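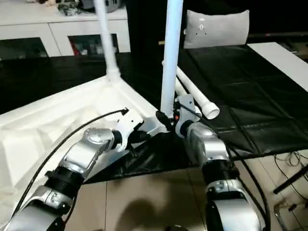
Padlow Residential Services Forum
Board: Equipment and Methods
Thread: Readiness of machines for assembly and housekeeping tasks

Fulgencio Esquivel
Posted 30/12/2022

Members were asked in May to submit views on whether automated equipment should be included in the next purchasing guidance for residential services. The responses dealt almost entirely with floor cleaning, and a second round of comment is therefore being opened on tasks that involve handling loose parts: putting up garment racks, fitting fabric covers, changing linens and returning small items to storage.

My own position is that the guidance should remain silent on such equipment for another cycle. A pair of arms can bring a plastic pipe to a connector under supervision. Our staff are asked to do considerably more than that. They clear the table, sort the parts, notice that a pole is the wrong length, fit the cover and carry the finished unit down a hallway to a resident's room. I would ask anyone who favors inclusion to state which of these steps the machine is expected to perform, and who stands beside it while it does.

Marisol Salinas
Reply 1

I support inclusion, with conditions. The present guidance permits sites to purchase dishwashers and floor scrubbers without asking that they do the whole of anyone's job. It would be inconsistent to hold a pair of arms to a higher standard.

At Figueroa we timed the assembly of one pipe frame with its fabric panel, performed by a trained employee working alone. It took 37 minutes, and the greater part of that was spent holding things steady. One hand supports the pole while the other looks for the opening in the connector, and the cover slides off in the meantime. A machine that does nothing except hold a pole upright would be of use to us. I would favor wording that allows sites to request equipment for holding and positioning only.

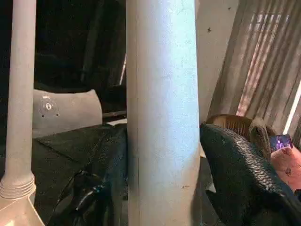 Nicanor Bautista does not accept the comparison with dishwashers and wishes that to be noted in the thread. A dishwasher is a closed box, he writes, and everything difficult about the dishes is done by the person who loads it. Arms that work at an open table share that table with phones, cords, cushions and whatever else a household leaves within reach, and the equipment must either understand those things or be kept away from them. In his view, keeping it away is the only method presently available, and a cleared room is a cost that belongs in any estimate.

Marisol Salinas
Reply 3

The point about clearing the room is accepted. I do not accept that it settles the matter. Our employees also clear the table before they begin, and we have never described that as a failure of the employee.

Kasun Nanayakkara
Reply 4

The Nidasside site has reviewed this question with its maintenance staff and offers the following for the record.

Rigid parts are the lesser difficulty. A pipe keeps its shape when it is gripped, and its end can be found again after it moves. Fabric does neither. A cover that was flat when the work began will have folded over the part that is needed next, and black fabric on a black work surface is hard enough for a person to read. Any trial that uses bare pipes alone will give a favorable result and should be given little weight. 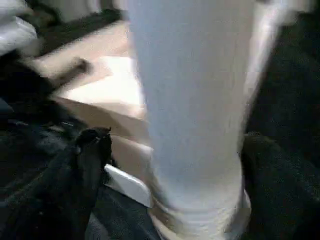
We would also ask that trials record the grip itself as well as the finished frame. An inspector who sees only the completed unit has no means of judging how near the machine came to dropping it or pinching something it should not have touched. Close to the work, the questions become practical ones. With one dark finger on each side of a white cylinder and a small flat white piece between the left finger and the cylinder's base, our staff would want to know whether that piece is meant to be held there or has simply been caught. A person would feel the difference at once – a trial should have to show that the machine can tell as well.

For these reasons Nidasside would support a trial and would oppose a purchase.

Natalia Solís
Reply 5

On cost: the Ziso frame with cover is listed in our catalog at $699 for the institutional size. Breakage should be written into the terms of any trial. A cracked connector cannot be ordered separately, and last year our site discarded a complete frame over one corner piece.

I have no settled view on the larger question. I would note that linens have dropped out of this discussion entirely, although they were in the opening post and take up far more staff time than racks.

Fulgencio Esquivel
Reply 6

Linens were listed deliberately and comments on them remain welcome. I take Mr. Nanayakkara's distinction between a trial and a purchase to be a sound one and will draft wording on that basis. The draft will specify that covers be fitted as part of the test, that the terms address breakage, and that 2 employees be present throughout.

Marisol Salinas
Reply 7

If 2 employees are required to watch, the trial will show no saving whatever the machine does. Figueroa asks that the number be reduced to one before the draft is circulated.

Nicanor Bautista
Reply 8

I would leave it as written. One of them will be needed to keep the cover off the floor.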